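Havwood Opens Registration for Hand-Guided Robot Teaching Program

18/04/2025 - By the Havwood Communications Office

Havwood today announced that registration is open for Itata, a program in which staff with no programming background teach two-armed robots everyday kitchen tasks by remote control. The program follows a pilot that began in February at the Naylor building and produced 3,207 recorded demonstrations.

Operators move a pair of handheld controls, and the arms at the table follow. Each demonstration is saved together with the views from the wrist and table cameras.
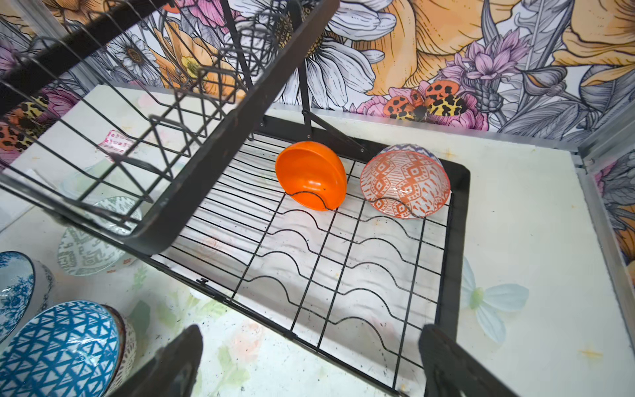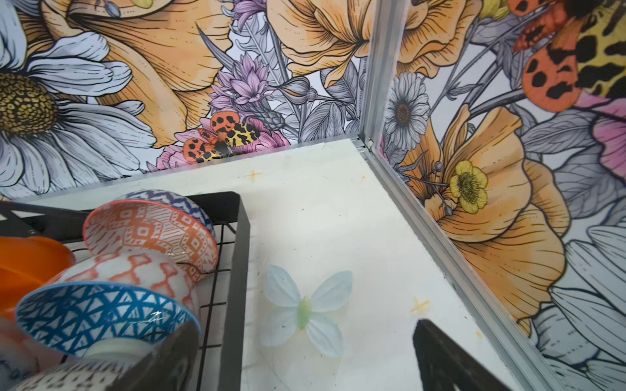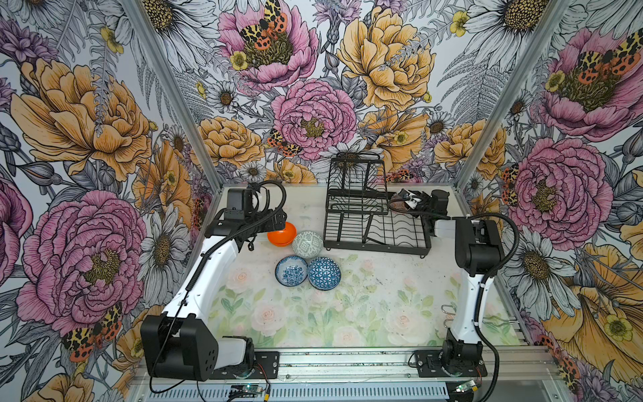 Bowls and a black dish rack at an Itata table.

Havwood Department of Applied Robotics

The first course will accept 20 participants and will run for two weeks. Participants will practice grasping, placing and handing items between arms before recording on their own. Bowls remain the main training item - their curved rims call for careful wrist control.

Of the pilot demonstrations, 77 were set aside as reference examples for new operators. Moston, the program's software partner, will supply the tools used to review and label recordings.

Applications are accepted through the department office.

Contact: Havwood Communications Office
Last updated: on day of release
© Havwood. All rights reserved. Back to top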